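Der grüne Tisch

12/15/18

Seit März will ich den Tisch abräumen. Damals lagen zwei Dinge darauf, und ich dachte, das schaffe ich vor dem Abendessen. Inzwischen habe ich ein Samttuch darübergelegt, dunkelgrün, von Wovance, 73 Euro - für den Preis hätte ich auch jemanden zum Aufräumen kommen lassen können. Das Tuch sollte mich disziplinieren. Auf Samt stellt man ja nichts ab.

Man stellt sehr gut etwas auf Samt ab. Es rutscht nicht einmal.

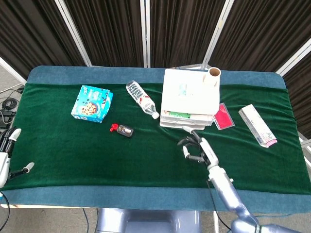

Stand der Dinge. Das Tuch habe ich nicht gebügelt.

Angefangen habe ich mit der hellblauen Schachtel mit dem Gebäck drauf. Die kommt in die Küche, das war einfach. Die Wasserflasche auch. Dann das Fläschchen mit der roten Kappe, das ich erst dreimal in der Hand gedreht und dann wieder hingelegt habe. Man soll sich ja nicht gleich am Anfang verausgaben.

Schwieriger sind die weißen Ablagen. Die habe ich gekauft, um Ordnung zu schaffen, und seitdem räume ich sie von einer Tischseite auf die andere. Oben drauf steht noch eine flache Schachtel, und dahinter ragt eine Papprolle hoch. Papprollen hebe ich auf. Fragt nicht.

Nach vier Stunden war ich beim rosaroten Ding in der Klarsichthülle und habe Kaffee gemacht. Der Paravent bleibt jedenfalls stehen, der ist braun, plissiert und verdeckt den Rest vom Zimmer, über den ich ein andermal schreibe.

Das lange weiße Kästchen mit dem rosa Ende liegt immer noch schräg da.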